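Zider Foam Storage Cube, 2021 listing

Price: 115 with cover, cover not sold separately

Storage cubes get sold as the answer to every small apartment, and most of them are a box with a lid. We stock the Zider because customers kept asking for it. Read the next part before you order.

What the maker claims: seat, footrest and hidden storage in one. What we found: it's a decent footrest, an acceptable seat for a short while, and a poor place to keep anything you need daily. The lid is stiff and the inside is smaller than you'd guess – foam walls take up room, and Zider's own leaflet skips over that.

The load rating was tested by Galli over 1,207 sit cycles. That sounds like a lot until you consider a busy household. Cernis put its rival cube through 1,429, and it costs less. We sell both and make about the same on each.

Colors: gray, navy, lime. The lime is loud. Order a fabric swatch first if you plan to put it next to anything beige. Returns for color alone are at your cost.

Cover: zips off, cold wash, hang to dry. Dondisia makes a spare that is supposed to fit. Ours went on with a fight and never sat flat at the corners.

Assembly: none. It ships compressed and needs a day or two to fill out. The leaflet says two hours – don't believe it.

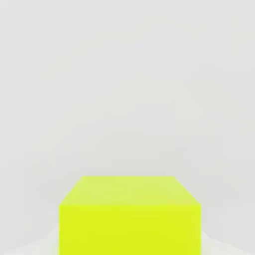
Can it be used outdoors?
Keep it inside. The foam soaks up water and takes days to dry, and the "weather ready" line on the old packaging was dropped for a reason.

Stock: 593 in the warehouse, lime included. Next delivery is expected in May, if the supplier keeps its word this time.

Page last checked 6 Apr 2021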